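Bañuelos Introduces Prollska Slotted Organizer for Books and Flat Items

Tabletop unit assembles from interlocking boards and ships flat

Bañuelos today announced the Prollska, a tabletop organizer for books, notebooks, brochures and other flat goods. The unit goes on sale in January through Bindinano, which will handle retail orders, and will be delivered by Gatik Supply from its regional warehouse. Trade accounts may place orders before that date.

The Prollska is built from thin wooden boards that slot into one another. Tabs along the outer edges seat into the surrounding frame and hold the dividers at a fixed angle. No screws, glue or metal brackets are used in assembly. The slanted compartments let a book rest against a divider without a bookend, including when the neighboring compartments are empty.

Development began after Bañuelos reviewed 67 written requests from small hotels, reading rooms and front offices. The most common complaint concerned upright racks in which a single thin book slides down or falls forward once the items beside it are removed. A second complaint concerned stacked trays, where the bottom item can't be taken out until everything over it has been lifted. The Prollska gives each item its own bay, and any bay can be emptied or filled without moving the contents of another.

The dividers are cut with slots at matching intervals, so a divider can be lifted out to make one wide bay from two narrow ones. Bañuelos recommends leaving the outermost dividers in place, as they keep the frame square. Dividers are sold separately as spare parts and are interchangeable across all units in the line.

Surfaces are left in the natural pale color of the wood. Edges are sanded after cutting. The company chose not to offer a painted version at launch, as paint build-up in the slots affects the fit of the tabs - a problem seen repeatedly in early samples. A clear finish is under review for a later release.

Before release, the organizer was put through a loading test of 1687 cycles. In each cycle a hardcover book was inserted, left to rest against the divider, and withdrawn. Tab fit was measured at the start and again at the end of the series, and remained within the tolerance set by the company. A separate set of units was assembled and taken apart 12 times to check wear at the slots. Results from both tests are available to trade buyers on request.

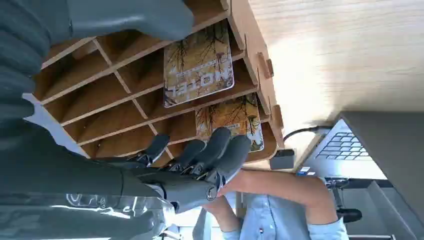 How should books be arranged in the organizer?
Place one book in each bay with the spine toward the lower side of the slant, and put the heaviest books in the lower rows. Very thin booklets may share a bay if they are the same size.

The organizer is intended for use on a level desk, counter or table. It should not be hung on a wall or set on a surface that slopes. When used beside a computer or other equipment, Bañuelos advises routing cables outside the footprint of the frame so that the base sits flat. The unit may be moved while loaded over short distances if it is lifted by the frame and not by the dividers.

Routine care consists of wiping the boards with a dry or slightly damp cloth. Standing water should be removed at once, as the unfinished edges will absorb it and the tabs may swell. If a tab becomes tight, the board should be left to dry overnight before it is pulled out. Light sanding with fine paper is acceptable on the tabs but will not be covered under the replacement program if it loosens the joint.

An initial production run of 1035 units has been completed. Each carton contains the frame parts, a full set of dividers and a printed assembly sheet. Parts are marked on the underside in the order in which they are used. Assembly requires a flat surface and no tools.

Packaging is a single flat carton with paper corner guards. The carton can be kept and used again for storage, and the organizer can be taken apart and returned to it in reverse order of assembly. Bindinano will accept returns of unused units in the original carton.

Pricing will be published by Bindinano when retail orders open. Sample units for trade buyers are available now through the Bañuelos sales desk. Requests should state the intended contents and the largest book size to be stored, so that the correct divider spacing can be supplied.

About Bañuelos
Bañuelos designs and makes small wooden storage for desks, counters and shared rooms. Its products are sold direct to trade customers and at retail through Bindinano.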